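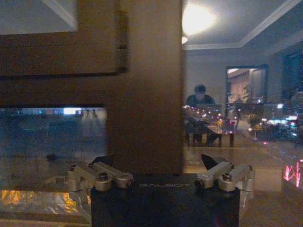
Dark brown wood or paint it lighter?

Zusero, 2026-05-22
Hello all. We moved into our flat last July and I like almost everything in it, but the wood is very dark. There is a tall brown pillar, smooth and quite warm in colour, and a wooden frame with broad rails, also brown. My husband wants to sand everything and paint it white. I am not so sure. The previous owner told us it was last oiled 10 years ago. Has anybody here painted such wood and been glad of it afterwards? English is not my first language, so please excuse my mistakes.

Flundley
Please do not paint it. You can paint wood in one weekend, but to take the paint off again you will need a month. I did it with a door frame and the corners are still white in the grooves.

Breromance
I disagree with Flundley. We painted ours and the room feels much bigger. Use a good primer, two thin coats, and let it dry properly between them. If the wood was oiled you must clean it well first, or the paint will come off when you touch it.

Zusero
Thank you both. How do I know if the oil is still in the wood?

Breromance
Put a few drops of water on it, somewhere low down. If the drops stay round, there is still oil or wax.

Arroyo
Before you do anything, change the lamps. Our hall had dark wood also and one weak bulb. I bought a lamp which shines up at the ceiling, it was 40 pounds, and we stopped talking about paint. The painter had asked 2,000 for the whole flat.

Flundley
2,000 is a lot for making nice wood ugly.

Breromance
It is a matter of taste, Flundley. Not every brown thing is nice.

Ese Ojo
I would try a middle way. Clean the pillar with a soft cloth and mild soap, dry it at once, and leave it as it is. Then paint only the wall behind, in a warm cream colour. Very cold white next to brown wood looks hard, in my opinion. For the frame, wipe along the rails and use an old toothbrush for any small notches, the dust likes to sit there.

Zusero
I did the water test this evening. The drops stayed round, so there is oil. My husband is now less keen, he does not enjoy cleaning. We will buy the lamp first and a small tin of cream for the wall. Arroyo, does your lamp get hot at the top? Our ceiling is rather low.

Arroyo
No, it has an LED bulb. Leave a bit of space above it anyway.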